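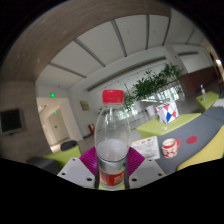
Home Topics Things Around Us Ask a Question

What Is a Lobby For?

A lobby is the room you come to first in many big buildings. People wait in it, meet in it, and pass through it on the way to other rooms. Some buildings also have a lounge, where people sit and rest. One room can be both.

Seats in a lobby are often wide and low. Many have no arms and no back, so you can sit down from any side. Bright colors make them easy to find across a large room. The padding inside is usually foam, a soft material full of tiny air pockets. When you sit, the pockets squash. When you get up, they fill with air again. 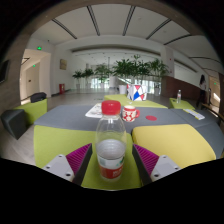
Waiting can take 5 minutes or 90, so people bring things to drink and read. A bottle with a screw cap is handy for this. The cap has a spiral ridge inside, called a thread. It fits a matching thread on the bottle neck and holds the cap tight. A mug has no lid, so it needs a flat place to stand, like the gray surface behind the green and yellow seats. Its handle lets you lift a hot drink without touching the hot side.

A coaster is a small flat mat for a cup. It catches drips and keeps rings off the furniture.

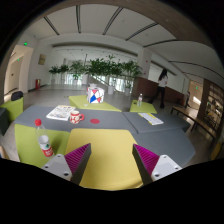 Photo: Yvonne Lockwood / Grusum

Reading matter gets shared in a lobby. One person puts a paper down and the next person picks it up. If you read one, leave it flat with the pages in order. Take your own bottle with you when you go, and carry your mug back to the kitchen.

Next: Why Do Buildings Have Exit Signs?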